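Table Setting Habits in Shared Kitchens
Project report, Lina Haddad and Jihad Awad

3. What we did

We asked 11 households in the Tarawneh building to set out one bowl before a meal, wherever they normally would. Each household did this several times during May, which gave us 154 placements. We measured from the bowl's rim to the nearest table edge. Rhiannon Mostyn checked the measurements and found two typing errors, both fixed.

Most people put the bowl close to where they sit. Larger tables changed this less than we expected — the bowl stayed within reach of the chair. Three households used the middle of the table, and all three share food from one dish.
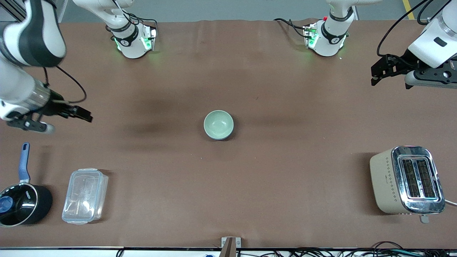 Bowl and surface

The small round bowl is ceramic, pale sage-green, with a slightly lighter inside. It is easy to pick out against the brown tabletop. We left it empty for all measurements and did not test plates.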